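I bought the Wuslow steel worktable to replace a desk that had given up on me in February. It cost 118 dollars plus 55 for delivery, and it is a very good table if you never put your elbows on it before noon. 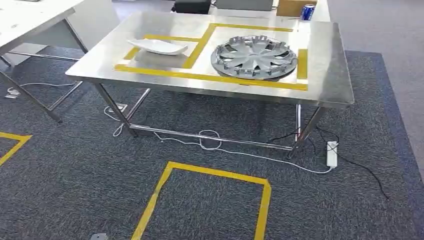 Assembly took an evening and one missing bolt. Wuslow's helpline sent me five of them, all the wrong size.
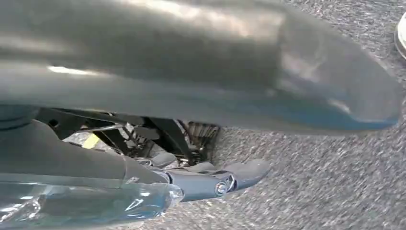
Black metal brackets, gray carpet.

It doesn't wobble, I'll give it that. It does ring like a gong when you set down a mug. 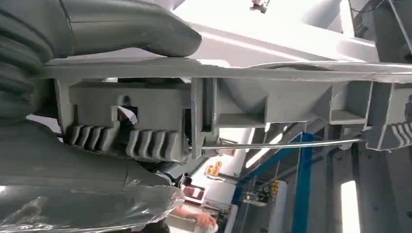 My neighbor Habibur Kumarasinghe has the Clostberg and says his is quieter. He also paid 1,222 dollars. Four stars.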